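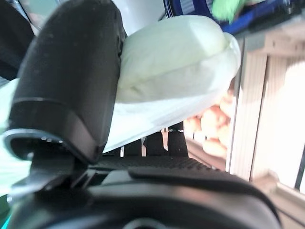 Grocery handling rules, v2 draft — pls tear apart before I send it round
Forum index > Manipulation > Good practice

ltautahi
Posts: 779
9:14 am

ok so v1 was one page and half of it was about the laptop password. Trying again. This is for the produce stand cell, two arms, rack to basket, people in and out all day. Want something a new operator reads in 4 minutes.

Draft:

1. Wipe finger surfaces at start of shift and after anything leafy or bagged. Lint free cloth, no solvent on the pads.
2. Force cap at 40 percent of max for all produce. No exceptions without a note in the log.
3. Thin plastic bags: grip the bunched part, never the loose flap.
4. One person on the stop button whenever an arm is powered. Not "near" it. On it.
5. Nothing on the floor inside the reach line.

What's missing? what's dumb?

marisol.a
9:31 am

2 is dumb, sorry. A single cap for everything means you drop the pumpkin and still bruise the lettuce. We went per item over the summer. Short table taped up by the stand, soft / medium / hard. Took an afternoon.

3 is good but say WHY or people ignore it. Flap slides through the fingers and the bag swings, then somebody grabs for it.

ltautahi
9:38 am

per item needs somebody to keep the table current tho. who does that here? I have two people and one of them is me

fragkou_L
9:52 am

Agree with Leonie on the cap, at least to start. A table nobody updates is worse than one conservative number. But 40 percent of what? Ferik's fingers and the Pirihi ones don't report the same thing at all. Write it in newtons or it means nothing when you swap hands.

marisol.a
10:05 am

fine, newtons. But the cap still doesn't help with where you grab, that's my whole problem with rule 2. Force isn't the only thing. Take a long cabbage. Close on the leafy end and you crease every leaf before you get near any cap, close too far down the stalk and it tips on you.
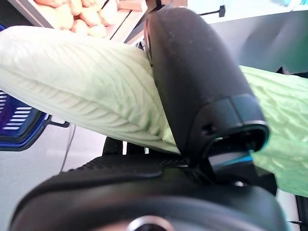

So I'd want a line on grip position for long stuff. Near the middle of the length, held level, lift straight up, then turn. Slow over the basket. We cut our retries a lot doing just that, didn't touch force settings once.

Also wipe rule should include the seam where the finger meets the housing. Everybody does the flat bit and skips the seam.

theerawat_w
10:20 am

+1 on the seam. Also the ribbed pad, cloth just skates over it. Soft brush.

Disagree with level for everything though, carrots in a bundle go better tilted a bit, otherwise the loose ones fan out. Depends on hand.

fragkou_L
10:24 am

"Depends on hand" can't go in a rule. If it depends, leave it out and train it.

theerawat_w
10:26 am

then half the sheet goes. I'm ok with that btw

brakena
11:02 am

Skimmed so sorry if covered. Nobody has said anything about the second arm? Most of our near misses (logged anyway) were the idle hand. People watch the one that's holding something. We made it a rule that the free hand either helps or parks, and if it's waiting close by then it runs slow until the other one has let go.

ltautahi
11:15 am

ooh yes. Adding. We set ours to park but the operators hate it, it eats time, and they drag it back out early. Slow might actualy get followed.

marisol.a
11:19 am

slow how? 60 percent of normal isn't slow when you're leaning in to restock

brakena
11:23 am

If somebody's leaning in to restock then the arms are off. That's a seperate rule and it goes first on the page imo.

ltautahi
11:48 am

Right. v3, typed fast between runs. Bondeck want a copy by end of November so last call. I dropped the percent, numbers go on the item card in newtons, Marisol you win, you're writing the first card.

1. Hands in the rack or basket = both arms off. Restocking counts.
2. One person on the stop, no other job while they're on it.
3. Cables out of the walking route and out of arm reach. Power strips too. Check before power on, every time, they wander.

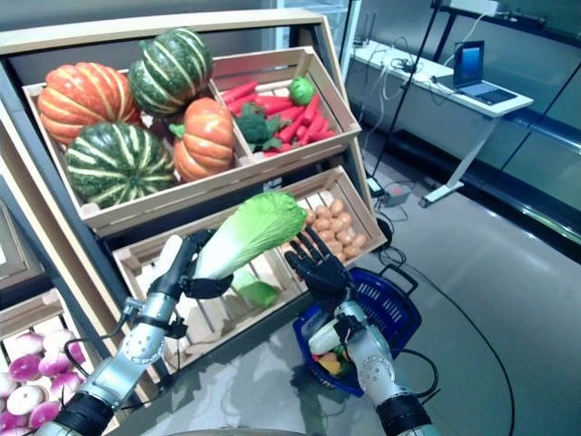
4. Fingers, pads and seams cleaned at start of shift and after leafy or bagged items. Cloth for smooth parts, soft brush for ribbed.
5. Force per item card. No card, lowest setting.
6. Long items gripped near the middle. Bags by the bunched part — the loose flap slips.
7. Free hand helps, waits at slow speed, or parks.
8. Anything dropped gets logged, even if it's fine.

fragkou_L
12:10 pm

3 should say who checks. Otherwise good. I'd still cut 6, it's training.

theerawat_w
12:13 pm

keep 6. The Vuvine sheet has nothing on grips and new people just go for whatever sticks out

marisol.a
12:31 pm

card tonight. Doing squash and potatoes first, the bagged stuff can wait till I've tried it with a heavier bag

ltautahi
12:40 pm

stop person checks cables, added to 3. Leaving 6 in for now, Leonidas can fight me at the review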